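10 Jun 2022

Evening, kettle on, feet up on the other chair. I meant to write about the garden but my head is full of VIP cards, so cards it is.

Zorine have got their supper do in November and somehow I am the person sorting the guest passes. I think I said "oh, that sounds fun" in front of Farah Raju, and that was that! Up to 200 people if everyone says yes (they won't, they never do), and every one of them wants a card in a sleeve. Today was only meant to be a look at the colours and how they sit in the holders. I do like the light blue ones with the big dark teal letters. Very seaside. They look lovely against that swirly marble floor with the pale tiles behind, a bit like a posh bathroom, and the blue sleeve over the tan card goes nicely with them too.
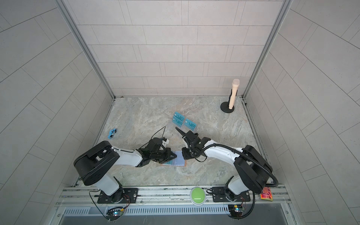 Red or blue?

Then of course there are the red ones with the gold lettering. Fikri Sinaga is all for red. He says gold on red looks like an occasion and blue looks like a swimming club, and we went round and round on it over a packet of ginger biscuits (38 pence reduced, bargain). I can see his point when they're piled up together, the red does glow a bit. But Halim are doing the table linen and theirs is a sort of salmon, and I can't have red next to salmon, I just can't.
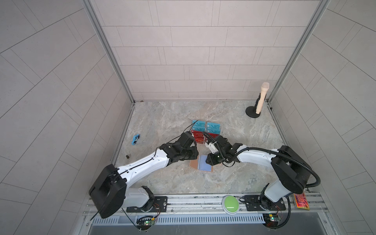 Blue on top, red underneath. My vote exactly.

Farah rang at 4 to ask if we'd thought about pink. We had not thought about pink! But there is a little pinkish-purple card in among the samples, and next to the teal it's really rather pretty, so now I'm wobbling. Maybe pink for the speakers and teal for everybody else? Or is that too fussy?
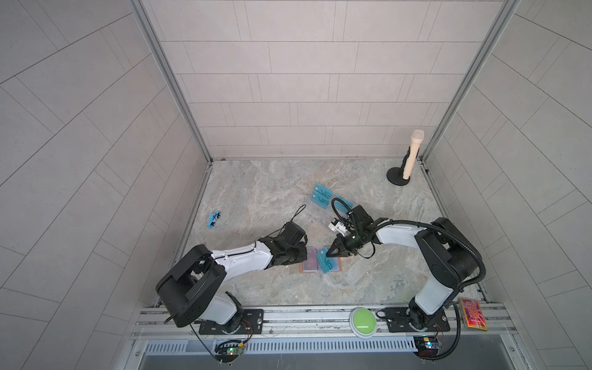
And then there's the question of holders. I'd like the clear plastic sort for the lot, so you see the whole card, but Prullura only sell them in packs of 6 and the postage is daft. Must ring them in the morning and see if they'll do a box. Also ask Fikri for the ribbon back, and get milk.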